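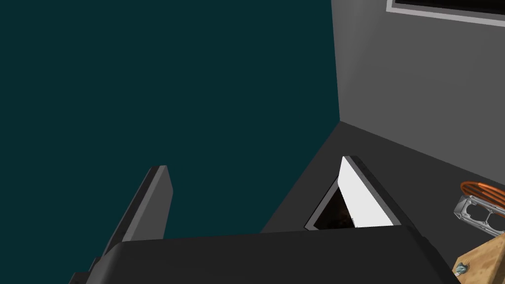
**Kisix Puts Its Lipstick Shades in Order, Apologizes for the Last Order**

VUNTHORPE, 6 Aug 2023 – Kisix, the small cosmetics company behind the Flirkov lipstick line, is relabeling all 100 of its shades so that a person standing at a bathroom mirror, with one eye open and the bus due, can find the one she wants.

The new labels go on the bottom of the tube, where people who keep their lipsticks upright in a drawer will need them on the cap. Kisix has thought of this. There is a second label on the cap.

Until now, Flirkov shades were known only by name. The names were chosen over several years by several people in several moods, and they include Quiet Tuesday Plum, Almost Brick, Brick, and Brick (New). Customers have written in to ask whether Brick (New) replaced Brick. It did not. Brick (New) is a pink.

"I named some of those myself and I stand by the feeling behind them," said Roksolana Hrytsenko, founder of Kisix. "What I can't stand by is my own makeup bag. I went to a wedding in June wearing what I thought was Almost Brick, and in the photos I look like I've been at the cherries. If I can't tell them apart, I shouldn't be asking people to pay for the privilege."

Under the new system, each lipstick carries a letter for its color family, a number for how dark it is, and a small dot if it is matte. P is for pink, R for red, B for brown, and so on through the corals, which gave everyone trouble. A coral is now officially a C, even when it would rather be an orange. Lower numbers are lighter. The old names stay on in small print, for the sentimental.

The idea came out of the Kisix mailbox. Earlier this year the company asked customers to write in about how they store their lipstick, expecting a handful of replies and perhaps a complaint about shipping. It received 334 letters and emails, many with diagrams. Readers described ice cube trays, spice racks, a fishing tackle box, and a retired toast rack that sounds better than anything on the market. They also described a great deal of nail polish dabbed on caps, masking tape, and opening tube after tube until the right one turned up.

"The masking tape letters were the ones that got me," said Hrytsenko. "People had made a better label than ours with a ballpoint pen. One woman had a key taped inside the cabinet door. I asked if I could borrow it, and she said I could have a copy."

Relabeled lipsticks begin shipping this month to the company's own shop on Ng Street in Vunthorpe, and to online customers as old stock runs down. For a while, orders may arrive with a mix of old and new tubes. Kisix considered waiting until everything matched, then looked at the stockroom and decided that life is short.

Owners of older Flirkov lipsticks do not need to throw anything out, and Kisix would prefer they didn't. A free sheet of stickers covering the whole range can be picked up at the shop counter or requested by mail. The stickers are sized for the cap, hold up to ordinary handling, and peel off cleanly with a thumbnail and a little patience. Each sheet comes with a printed chart that lists the old names alphabetically beside their new codes, and a few blank stickers for lipsticks made by other people. Kisix is aware that these exist.

The company is also selling a drawer tray, its first product that cannot be worn. It comes in two depths, both of which fit a standard desk or bathroom drawer, and holds the tubes upright in 3 rows. There is no lid, no mirror, and no light. An early version had a turntable. Testers enjoyed the turntable very much and stopped putting their lipsticks back in it, so it has been dropped.

Formulas, prices, and the tubes themselves are unchanged. Two shades have been retired in the process, after a side-by-side check showed that each was the same color as its neighbor – a fact that had gone unnoticed by everyone except the customers who owned both. Anyone who bought a matching pair may bring one back to the shop, in any condition, and swap it for a different shade. The staff will check the number.

**About Kisix**

Kisix makes lipstick in Vunthorpe and sells it under the Flirkov name. The company was started by Roksolana Hrytsenko at her kitchen table, which has since been returned to kitchen use. Sticker sheets, shade charts, and review samples are available from the press desk at the Ng Street shop. Please give the shade code when asking for samples. If you only know it as Brick, please say which one.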